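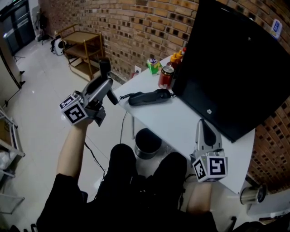
From: Consuelo Castaño
To: Ranitz shared house list
Date: 05/11/2022
Subject: Re: the white table and what goes back where

Replying to the list so everyone has the same information. The earlier message is at the bottom.

The handset: it belongs to the old black desk phone that used to be in the hall at Vondalthorpe. The base is in the cabinet under the stairs, second shelf, wrapped in a dish towel. I would like the two kept together. If you are clearing the table, wind the coiled cord loosely and put the handset in with the base. Please don't wrap it tight. The last one we had was wrapped tight for a whole winter and the coils never went back to their shape.

The jar with the red label and the squeeze bottle go to the kitchen, top shelf, left of the stove. I know they get carried out at lunch and that is fine, but they need to go back the same day. I threw away a bottle in July that had been sitting out long enough that I didn't want to open it.

The small green and white box can stay on the table until I get there. I want to go through it myself.

The trash bin stays under the table. Guzmán Hardware only sells the liners in packs of 20 and I bought two packs, so there is no need to use grocery bags in it. The liners are in the drawer by the back door. The bin is a little big for them, so fold the top over the rim before you put anything heavy in.

On the shelving cart against the brick wall: I would rather we not sell it. It has two tiers and it is the right height for that wall. If we get rid of it, we will end up buying something worse. Endum had a metal one for 33 dollars and I looked at it in the store and it wobbled. I vote to keep ours and oil the wood once the weather is dry.

Does anyone know if the outlet on the brick wall is on the same breaker as the kitchen? I have it written down as number 5 but the label in the panel has faded. If somebody is there this week, please check and write it on the inside of the panel door in marker.

The key is still at 509, same as before.

Consuelo

On the earlier date, Ranitz house list wrote:
> Hi all,
> I was going to clear off the white table before the
> next group comes in, but I don't know where half of
> the stuff lives. There is a phone handset with no
> phone, a couple of food things, and a little green
> and white box.
> Also, do we still want the wooden cart by the brick
> wall? I could list it for sale if it isn't being used.
> And is the bin supposed to be under the table or did
> it just end up there? I keep kicking it.
> Thanks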